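A weekend at the Celtska open days in Jaltness

I nearly didn't go. I'd had the ticket stuck to the fridge since the summer, and by the time November 2023 rolled round I had a cold, a pile of ironing and a very good excuse. But the whole point of a personal growth fair is that you're meant to stop making excuses, so I packed a flask and two notebooks and got on the early train to Jaltness.

If you haven't heard of Celtska, it's a coaching and habits centre in an old grain store by the harbour. They run courses all year, and once a year they throw the doors open and let anyone wander in and try bits of everything. I follow their newsletter (on and off, I must admit) and I'd always fancied seeing the place.

First impressions: much bigger than I thought, and very badly signposted! I went up the wrong staircase twice. The woman on the front desk told me they'd had 1,344 people through on the first day and were expecting more on the second, and I can believe it, because the queue for lanyards went right out past the bike racks. There was tea though. Proper tea, in big mugs, and flapjacks that were gone by eleven.

My first session was called Start Before You're Ready. I had my doubts, as I've sat through a lot of talks where somebody bounds about on a stage and tells you to believe in yourself. This was a much quieter affair. We each wrote down one thing we'd been putting off, then had to write the smallest possible first step underneath, and then a smaller one than that. Mine was "learn Spanish", which became "find the Spanish book", which became "look on the shelf behind the telly". I felt a bit silly writing that down. I also went home and looked behind the telly, so there you go.

After that I did the morning routines workshop, which was packed and far too hot. The idea was to hang a new habit on an old one, so you do your stretches while the kettle boils, or say what you're grateful for while you clean your teeth. I knew most of it already from books, but doing it with a room full of strangers is different. The man next to me wanted to stop checking his phone in bed and we ended up swapping tips right through the break.

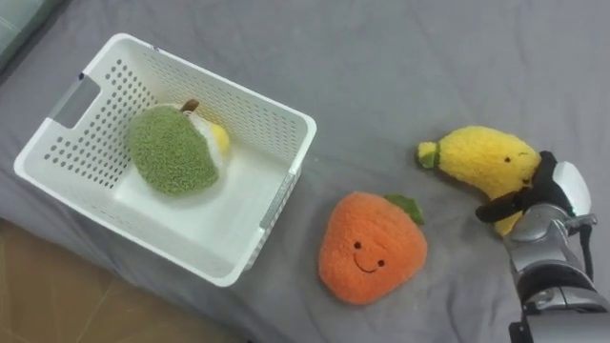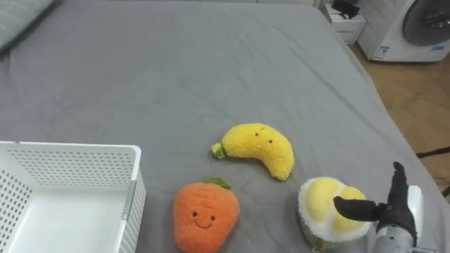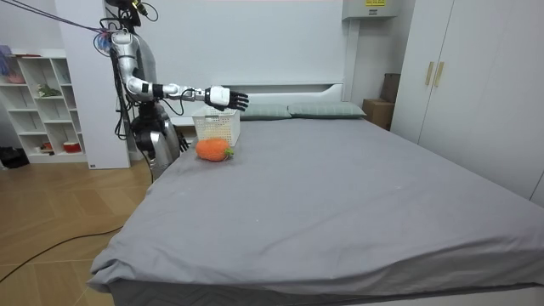
The white basket on the grey sheet, in all three photos.

Lunch was a jacket potato on a bench outside, with a lovely view of the boats and a less lovely wind. I'd meant to use the time to go over my notes. I ate my potato and watched the gulls and felt quite happy with that.

The afternoon was the part I'd really come for, the goal setting session in the Donville room. It's long, nearly two hours, and you do it in pairs. You have to describe an ordinary day in your life three years from now, from waking up to going to bed, and your partner just listens and writes down the words you use most. My partner handed me back my list and the top word was "garden". I live in a flat! I haven't had a garden since I was twelve. I've been thinking about it ever since and I've put my name down for an allotment, where the waiting list is apparently enormous, but at least I'm on it.

Not everything was good. The talk on money and mindset was really a sales pitch for a retreat in Colombo, and by the end I'd worked out that the flights alone would swallow my savings. I don't mind people selling things, they've got to eat, but call it what it is on the programme. A few people walked out and I wish I'd gone with them, because I missed the breathing class next door, and everybody came out of that one looking as if they'd had a fortnight off.

I did treat myself to something from the shop, a plain little journal with one line for each day. I like that it doesn't ask for much. I've tried the big fancy planners with the stickers and the mood charts and I always give up by the second week.

There's a wall by the exit where you can pin up a promise to yourself before you leave. By the time I got there it had 2,156 cards on it, going by the number chalked up beside it, and they were hoping to reach 3,000 before they closed. I stood and read them for ages. Lots of people want to ring their mums more. One just said "swim", in very small writing. I put mine up near the bottom where there was a gap, and I'm keeping it to myself for now.

A few practical bits if you're thinking of going next year. Book the Donville room session as soon as the list opens, as it fills up fast. Wear layers. The car park only holds 500 and it was full when I walked past in the morning, so the train is your best bet - the station is ten minutes away on foot and flat all the way. Bring your own lunch if you don't like potatoes.

I slept all the way home and missed my change at the junction, so I got in after ten with my notebooks in one hand and a squashed flapjack in the other.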